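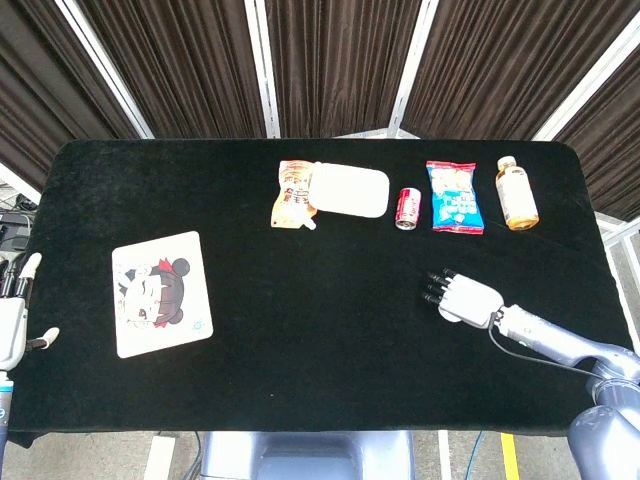 Travel Gear > City Passes & Transit Cards

Flirkine 3-Day City Card, Flastanton
Item no. 1588
Reviewed for the shop by Xiaoqing Jiang

The makers say this card "pays for itself by lunch on day one." We sell it, and we doubt that. It can pay for itself, but you have to work at it, and plenty of visitors to Flastanton would do better with a plain bus ticket and comfortable shoes.

What you get
Three days of unlimited buses, trams and the river ferry inside the central zone. Entry to the Zeng Palace, the old customs house and the harbor tower. A discount at "over 100 restaurants and shops." We went through the list and it comes to 101, so the claim holds, just. A good many of them are souvenir stands on the ferry pier, and two hotel bars appear twice under different names.

What you don't get
The airport train. It runs on a separate ticket and the gates will not take the card, whatever the leaflet's map seems to suggest. The night market is free to enter anyway, so listing it as "included" is a bit cheeky. The card doesn't let you skip the line at the palace either. It lets you skip the ticket window, and on weekends the line is at the security check.

Where it works best
Stay near Durnetti Square if you plan to use it hard. The tram stops there, the ferry is a short walk downhill, and mid-range hotels are easy to find on the side streets. The university district is cheaper and has better food, but you will change buses to get almost anywhere, and the last one back leaves earlier than you would like. The beach suburbs are outside the zone. We keep hearing they will be added. We heard the same last November.

How the days are counted
By calendar day, which hurts if you arrive late. Tap in at 10 in the evening and you have spent day one on a single ride to your hotel. Buy a single fare that night and start the card in the morning.

Details
Format: plastic card, wallet size
Valid: three calendar days from first tap
Unused card: good for one year from purchase
Children: under six ride free without a card
Lost card: not replaced
Top-up: no, buy a new one
Stops in zone: 547, according to the operator

Should you buy it?
If you want the palace, the tower and the ferry within three days, yes, it comes out a little ahead. If you only want the palace and a long dinner, no. The one-day version is poor value and we have stopped carrying it.

Prices and opening hours checked Sat 11 May. The harbor tower closes in high wind and gives no refunds to card holders.

Returns accepted on unused cards in the sealed sleeve. Ships in a flat envelope.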